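Brown corduroy-type shirt goes lumpy in the folded stack, how do you store it?

Posted in Home & Laundry > Folding and storage
3 replies

Dennis Ackroyd

I have one shelf for tops, 34 inches wide, and most of what goes on it is thin stuff that folds flat and stays flat. Then there is a big brown shirt with a soft, slightly fuzzy surface. The care tag is long gone, so I can't say if it's corduroy or some kind of suede cloth. It has small white buttons down the front and an edge that is darker than the rest.

Whatever I do with it, it ends up a lump. If I put it on the bottom, the pile on top leans. If I put it on top, it slides off by Thursday and takes a couple of T-shirts with it. I have tried folding it in thirds like the others and it opens back up on its own. I have also tried rolling it, and the collar came out with a crease I couldn't steam away in one go.

Same trouble with a small cream fleecy thing that belongs to my daughter. It won't lie flat either and there is no good place for it.

I did the whole shelf over again this week. The pink and blue-gray layers stack fine, with a white one over them. The brown one and the fleecy piece are what's left over.
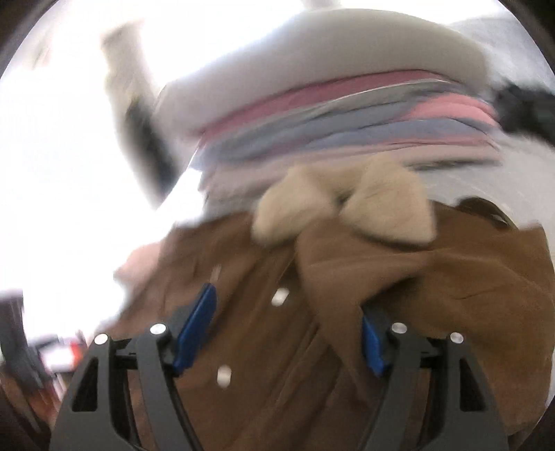

The brown shirt and the cream fleecy piece, with the folded pile behind.

What I would like to know:

Is there a fold that holds for heavy, fuzzy cloth?
Should it be buttoned up first, or left open?
Is it bad for the surface to sit under other clothes for a whole season?

I don't have much hanging space. The closet rod is full of coats until April and I'd like to keep the shirt where I can get at it. I have an Uner shelf divider that I took out last year because it got in the way, but I could put it back.

Přemysl Vávra

I have two shirts like that and went through the same thing. Here is how I fold them now.

Button the top button, one in the middle and the bottom one. You don't need all of them. Three is enough to keep the fronts from sliding apart. Lay it face down on a bed or a table and smooth it from the middle out to the sides with your palms. Most of the lump is air and wrinkles trapped in the back panel, so take your time on that part.

Fold the sleeves straight across the back, one over the other, and don't double them back down toward the hem. When you fold a thick sleeve back on itself you get four layers in one spot, and that is your hump. Bring the sides in so the shirt is about as wide as the collar plus a hand on each side. Then fold once, hem to collar. One fold only. Thirds are for thin shirts. Thick cloth pushes back against the second fold and opens up, the way you describe.

It will be a larger rectangle than your other shirts. Let it be larger. I tried for a long time to make everything on the shelf the same size and it doesn't work with heavy cloth.

Put it flat on the shelf by itself or at the bottom with no more than 6 thin tops over it. Turn the collar side toward the back one time and toward the front the next, so the thick end isn't always in the same place. My piles stopped leaning when I started doing that.

As for the surface, weight will flatten the nap a little if it is corduroy or anything brushed. On mine it comes back with steam and a soft clothes brush. Hang it in the bathroom while you shower, then brush in one direction. If it is real suede, don't steam it. Check the inside of a seam. Woven threads on the inside mean it is cloth. If the inside looks like leather, treat it like leather and hang it up, even if a coat has to move.

The fleecy piece I would not fold at all. Put it in a small open box at the end of the shelf. I use a Mikuš box, but a shoebox without the lid does the same job.

drawer_nine

just hang it. one coat can go on a hook on the back of the door. heavy shirts don't belong in a stack imo, I gave up years ago

Dennis Ackroyd

Thanks both. I checked the seam and it is woven on the inside, so cloth. I folded it the way Přemysl described, sleeves straight across and one fold, and it is still thick but it stays shut. I put the divider back in as well, with the brown shirt on the narrow side and the shoebox next to it.

No room on the door for a hook — there is already a rack on it. If the nap looks crushed when I take it out I'll try the shower and the brush.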